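4.2 Fee disclosure and client retention

We followed 874 client households of Hilley, a mid-sized advisory firm, over 14 quarters. Half of them received the standard annual statement. The other half received a two-page letter that gave the yearly advisory fee in dollars next to the account balance. Advisers were not told which of their clients were in which group.

Clients who got the dollar letter called their adviser more often in the first two quarters, mostly in February, when the letters went out. After that the call rates of the two groups were close. Retention did not differ by account size, except among households within five years of retirement, where the letter group left at a slightly lower rate. We treat this last result with care, as the subgroup is small and roughly 20 percent of its members changed advisers inside the firm during the study.

Fees were recorded before discounts. Households with trust accounts were left out, as in Section 4.1.

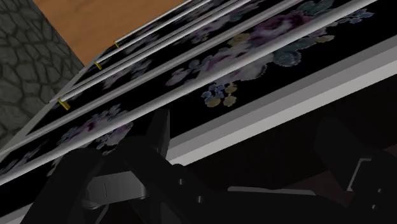
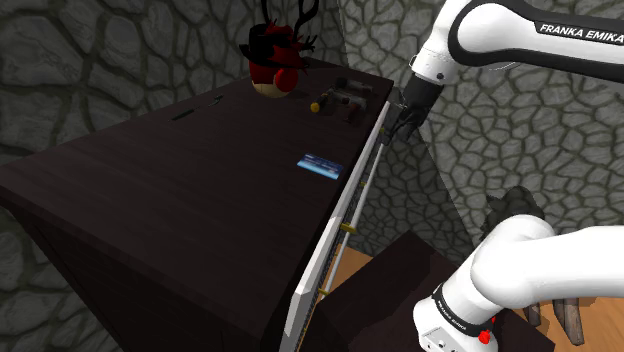

Figure 3. Simulated interior, two views: drawer fronts with a floral print; a robot arm and a dark-brown wooden cabinet.

Montri Sombatkul, commenting on an earlier draft, objected that a dollar figure without a comparison fee tells a client very little, and that the calls may reflect worry more than interest. We did not record the reasons for the calls and cannot rule this out.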